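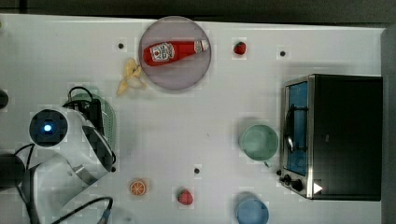

Ticket 218: arm stops short of the plate, gripper stays open

Opened by: Octavio Bustos
Project: Plondix kitchen bench
Status: open, workaround in place
Priority: medium

What happened

The arm was meant to fetch the ketchup bottle off the pink plate and put it down by the toaster oven. It set off nicely, slowed, then froze with the fingers apart and threw "grasp timeout". I ran the job 30 times and got the same stop on 6 of them. A fault that repeats! I was thrilled, because the last one we chased in April showed up once and never came back.

Tried so far

1. Restarted the arm controller. No change.
2. Swapped the strawberry in as the target. Same error, so I've stopped blaming the bottle.
3. Went through the Lemma log. Every bad run has the wrist camera picture arriving late, 127 ms behind the joint readings. Good runs are nowhere near that. This is the best clue we've had and I could have hugged the log viewer.
4. Opened up the wrist view and looked properly at what the software gets to work with. It's soft and blocky in places, and the background is nearly all haze.

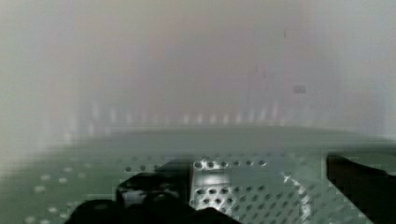
My hunch is that the picture gets squashed too hard before it is sent, and then the grasp step waits for a sharp edge until it gives up. Istusero wrote the sending part, so I've passed them the logs from all the bad runs.

Safety note

While frozen, the arm still holds its position under power. Please press the stop button before reaching over the table, even if it looks asleep. I've put the same line in the Gulerix start-up sheet.

Workaround

Run at half speed. No timeouts yet, though I've only done a short batch and wouldn't call it fixed.

Next

Turn the compression down one notch, go back to full speed and repeat the bottle job. Can't wait to try it. If anyone has spare logs with the same error, add them to this ticket please, the more the better!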